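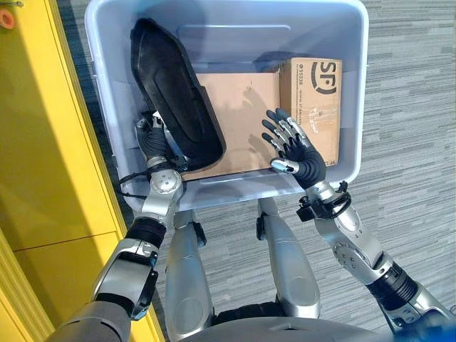

Why did the robot drop the bin?

Robots have fingers. Robots can grip. So how come one let go of a full bin at the Jitau warehouse in July 2019?

Well – a sensor broke. Tiny thing, inside one finger. It's meant to feel how hard the finger is squeezing. A bit like your skin does.

The sensor got stuck on one number: 80. Always 80, even when the finger was barely touching. So the robot thought, great, good grip! And opened its hand a little. Crash. Boxes all over teh floor.

Was anyone hurt? No. People have to stay behind a line while the robot lifts. Good rule.

Naveen Shakya fixed it. New sensor, then 122 test lifts – no drops. Now the robot also checks one finger against the others. If they dont agree, it stops and waits for a person.

Try it: put on thick gloves and pick up a grape. Hard, right? You can't feel the squeeze.

More for kids
Why do robots need a big red button?
How Rana learned to climb stairs
What is a battery?
Oseck gets lost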